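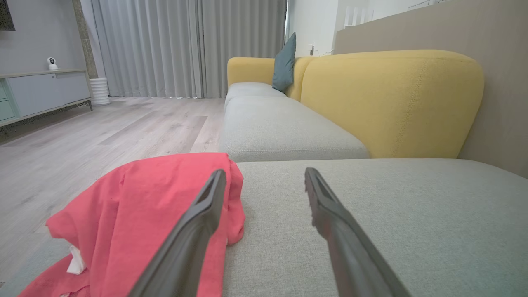
Trulley Washable Sofa Cover, two seats
Article no. 1151

The Trulley cover is made for sofas with separate seat cushions. It is sewn from a cotton mix of medium weight and closes with a zipper at the back of each cushion. The fabric becomes softer after the first 3 or 4 washes.

Colors: sand, moss, dark blue
Washing: 40 °C, inside out, no bleach
Drying: on a line – the tumble dryer can shrink the piping
Delivery: some 7 working days

Please measure your cushions before you order, also the height. For the older Hilton model with round corners, take the Rivas cover instead.

Spare zippers and arm covers are sold separately by Gallow. Opened covers can be returned if they are not washed.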